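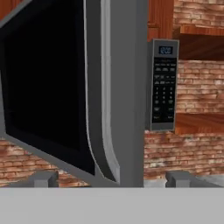 3. Study Area and Household Survey

3.1 Setting

The survey was carried out in Skovel, a district of low-rise rental housing on the east side of the city. Most of the buildings went up in two phases, and the kitchens differ between them. Units from the first phase have a closed kitchen with one window. Units from the second phase have an open kitchen that shares its air with the living room. Rents are close to the city median, and most leases run for one year.

Skovel was chosen because its tenants pay for gas and electricity separately and get both bills from the same company, Movosen. This made it possible to match what people told us about their cooking with what they used. A second district, Andier, was considered and dropped. Gas in Andier is included in the rent, so use by a single household cannot be read from the records.

3.2 Sample and questionnaire

Letters were sent to every unit with its own gas meter. In all, 505 households returned a complete questionnaire. Households that had moved in during the past 2 months were left out of the bill matching but kept in the tables on cooking habits.

The questionnaire had 8 sections. The first four dealt with the household itself: size, ages, working hours, and who does most of the cooking. The next three asked about appliances, meals cooked at home, and meals that were only reheated. The last asked whether the tenant would choose the same appliances if the choice were theirs. Answers to this last section were often long, and we coded them by hand using the scheme in Goicoechea, with one change. We split the code for "cost" into the cost of buying an appliance and the cost of running it, as tenants clearly treated these as separate matters.

We use the word "cooking" for any use of a burner or oven that starts from raw or partly prepared food. "Reheating" covers food that was already cooked, whether at home or elsewhere. Frozen meals gave us some trouble. They were counted as reheating when the package called for the microwave only, and as cooking when the tenant used the oven or stove.

3.3 Kitchen equipment

A gas stove and a microwave oven were the most common pair of appliances in the sample. Stoves usually belong to the landlord and stay with the unit – microwaves usually belong to the tenant and move with them. This difference matters for the results in Section 4. A tenant who dislikes the stove can seldom replace it, but can shift some meals to the microwave at little cost.

Stoves set into the counter were recorded separately from freestanding ranges. The wall behind the stove was also noted, as tile, brick, paint, or other, for use in the part of the study on cleaning time. Figure 2 shows a black gas stove set into the counter, with a brick backsplash.

Figure 2. Gas stove and brick backsplash. 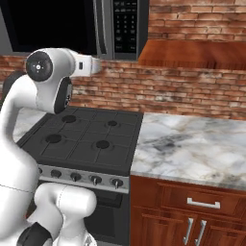
3.4 Matching survey answers to bills

Movosen supplied monthly readings for each household that gave written consent. Readings marked as estimated were removed. Where a household had more than one estimated reading in a row, the whole household was dropped from the matched set.

Gas in these units is used for cooking only. Space heating and hot water come from a central plant, so no correction for outdoor temperature was applied to the gas readings. Electricity was harder to handle. The meter covers lighting, laundry, and everything else in the unit, and microwave use is a small part of the total. For this reason we do not try to estimate microwave energy from the bills, and rely on the reported number of uses per week.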